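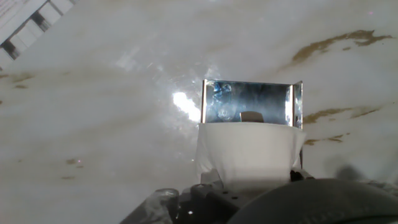

Brown streaks on a pale, marble-patterned surface.

One church, two kinds of prayer: how people share a holy building

November
By the Ukari children's page

Print this page
E-mail this page

In the small town of Goditz there is one old church with one tower. When you come on Sunday morning at 8 o'clock, you find Catholics there. When you come later, at 10 o'clock, you find Protestants on the same benches. They use the same door and they hear the same bell, but they are two different congregations. A congregation is a group of people who meet regularly to pray together.

Many children ask us if this is allowed. Yes, it is allowed, and it is also quite old. A church that belongs to two groups has a difficult name, "simultaneum". It comes from a Latin word that means "at the same time". This name is a little bit wrong, as you have already noticed, for the two groups usually do not pray at the same time. They pray one after the other.

How did it begin?

In Europe, 500 years ago, nearly all the people in the West belonged to one big Church, and the Pope in Rome was at the head of it. Then there came a big quarrel. Some people wanted to change many things. They wanted to read the Bible in the language which they spoke at home, and they did not want to obey the Pope any longer. These people were later called Protestants. The time of this quarrel is called the Reformation.

In some countries the prince decided what everybody had to believe. If the prince became Protestant, the people had to become Protestant too, or they had to move away. You can imagine that this was very hard for families. Sometimes there was also war.

But in some towns there were many people from both sides, and neither side was willing to leave. And there was only one church. To build a second one was very expensive. So the people had to find an agreement. Often they did not like each other at all in the beginning, and the agreement was made only after much shouting, or when a ruler gave the order.

Who gets which part?

There are different ways to share. In Goditz the time is divided. In other places the room is divided. A church often has a front part, where the altar is, and a long part, where the people sit. The front part is called the choir, and it has nothing to do with singers, or only a little. The long part is called the nave. It happened that one group received the choir and the other group received the nave, and there was a wall between them. In some churches the wall was later taken away. In others it is still standing.

The church in Zollville had such a wall for a long time. It had also two organs, one on each side. The old people of the town tell that one organist played louder when the other one began. We cannot prove this story, but we like it. 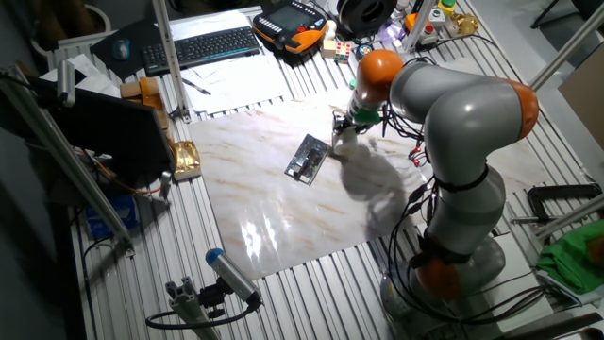
When people share a room, they need rules, and the rules have to be written down. The agreement of Goditz has 7 points. Here are 4 of them, in easier words:

- The first service must be finished before the second one begins, also on feast days.
- Each group brings its own candles and takes them away again.
- If the roof is broken, both groups pay the same.
- The bell belongs to both. For a funeral it may ring for anybody in the town.

The point with the candles looks funny today. In earlier times candles were made of wax and wax was costly, so people watched very carefully that the others did not burn theirs. In one year there was a long argument about a single box of candle ends, and the letters about it are still kept in the town archive.

Does the state have something to say?

The state means the government, the courts and the offices. In many countries today the state may not tell you what to believe. It also may not take one side when two religions have different opinions. This is called freedom of religion. It includes the people who have no religion.

But a church is also a house, and for houses there are laws. If two groups disagree who has to pay for a new window, a judge can read the old agreement and decide. The judge decides only about the window. He or she does not decide whose prayer is the right one.

Is it only churches?

No. There are cities where several religions use one house for prayer, each with its own room, and a common room in the middle where all visitors can sit down together. At big airports and in hospitals you find often a "quiet room". It has usually no cross and no other sign on the wall, so that a Muslim, a Jew, a Christian or a person who only wants to be silent can use it.

For some believers sharing is difficult. A holy place can need special things. In a mosque people take off their shoes and there is a carpet for praying. In an Orthodox church there is a wall with holy pictures before the altar, and it cannot be carried out every week. To ask for a place of one's own is therefore not unfriendly.

Little dictionary

Altar: the table at which the most important part of a Christian service takes place.
Congregation: the people who pray together in one place.
Nave: the long part of a church where the people sit or stand.
Reformation: the time when the Protestant churches began.

Something to try

Ask at home or in your neighborhood if there is a building which was used by two groups, or which belonged first to one religion and later to another. Look above the door. Very often there is a stone with a year on it, and with the year you can go to the library and continue to search.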